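Upstairs, Downstairs at Jorard

I met Yao-tsung Lo at 3 in the afternoon, and the first thing I did was look up. Who wouldn't? White walls, a double-height ceiling, that long black railing along the mezzanine!

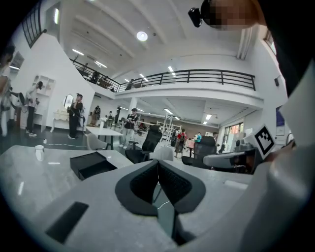 So why keep it all white? "Light," he said. "We get more out of every lamp that way."

Jorard moved in last May (the paint alone took 8 tries), and Lo still fusses over the tables. "People wanted dark wood. I said wait until you lose a screw on it." He laughed, then told me the upper level fits up to 112 people. I asked about the freestanding wall, and he got a bit dreamy. "I'd like two more. You can shift a room with those." He's fond of the oval mirror with the warm glowing rim, too.

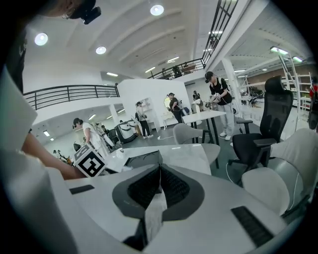 What's next for the room

Curtains, maybe. "Vestik sent samples," Lo said, "and I hate all of them."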